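Kitchen corner meeting, Graltham building, January, 3:00 p.m.

Present: Josefien Verschueren (chair), Wenche Kvam (notes), two from the Stustcombe office. Apologies from Baysal.

**1. Last minutes**

Agreed with one change. The shelf is 46 inches wide and was written down as 57.

**2. The white table**

Josefien said the table has become the place where everything gets left – pans, spatula, ketchup, a mug. The toaster oven takes up one side of it and will stay there for now, as the other outlets are in use.
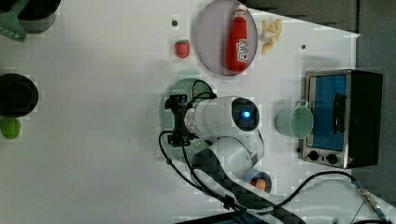 Wenche asked for food to be kept apart from the cookware. Agreed that ketchup goes back to the cupboard at the end of the day and pots and pans go on the lower shelf. The green mat stays on the table. Stustcombe would like the plates stacked by the sink. Left open until the new rack is in.

**3. Toaster oven**

Crumb tray to be emptied every week. Wenche will put up a list with 6 names on it. Josefien to find the manual or ask Enavis for a copy.

**4. Perforated panel**

Short discussion on cleaning. Dust gets into the small holes and a wet cloth pushes it further in. The holes are in staggered rows, so wiping along one line misses the next.
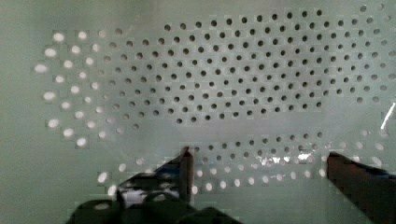 Soft brush first, then a dry cloth. No spray. Josefien will try the vacuum with the brush head and report back.

**5. Any other business**

Key to the supply closet is still missing – Baysal to be asked. Dish soap is low, Wenche to order.

Closed at 3:46. Next meeting same time next month.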